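Archive > Volume 22 > Beverage Habits in Shared Offices

3.2 Vessel choice and refilling

Staff at the Siltbridge office kept a drinks diary for 6 weeks, starting in February. Each entry gave the time, the drink, and whether it was taken from a mug, a cup, or the container it was sold in. Entries with no time were dropped before coding.

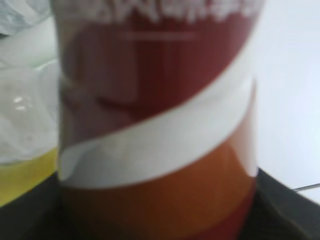

Coding was done by Jin and Bustos, working separately. Where the two disagreed, the entry was read again and settled by discussion. Most disagreements concerned drinks bought in one container and poured into another, and these were coded by the vessel used for drinking.

Refills were logged as new entries only if the diarist left the desk. This rule follows Nedeljković and makes our totals lower than those in the Clundberg survey, which counted every pour.

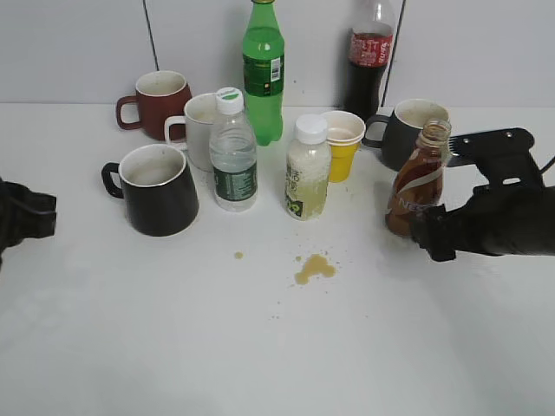
Figure 2. Mugs and bottled drinks.

Mug users reported more breaks before noon than bottle users, and the gap closed after lunch. Volume was harder to compare. A clear water bottle with a screw cap can be closed and finished hours later, while a large black mug like the one in Figure 2 stays open and tends to be emptied or thrown out. We therefore report occasions and leave volume to Section 4.

Contact the editors | Copyright Famberg Press | Back to top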